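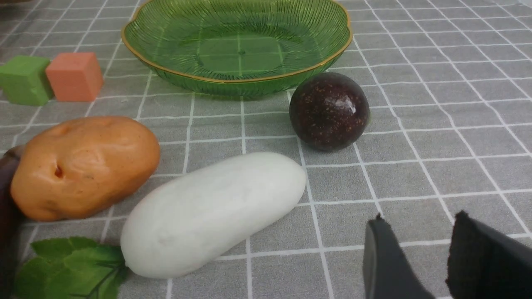

*A green glass bowl with a scalloped, gold-edged rim, on a gray cloth printed with a white grid.*

The regional council of Dunine has four chambers' worth of history and only one chamber left. It meets in Berolska, in a building put up for a grain exchange, and its 788 pages of standing rules still refer to offices that no longer exist.

Members serve terms of four years. Each of the districts sends three members, whatever its size, and that is the point most people in the region argue over. Drimomov, the largest district, has grown steadily since the rail yard opened. Sales, up in the hills, has more than 2000 registered voters and the same three seats.

A proposal to redraw the map reached the floor in October. It would keep the council the same size but move one seat from Sales to Drimomov. Supporters say a vote in the hills now counts for far more than a vote in the city. Opponents point to the roads budget, which the hill districts have lost in most years even with their present seats.

The council can change its own map only with a two-thirds vote, taken twice, with an election in between. The first vote passed late in the evening, after a long break over the wording of the second clause. Members from Sales voted against it together.

The map now goes to the voters indirectly. Candidates in every district are being asked how they would vote the second time, and several in Berolska have declined to say.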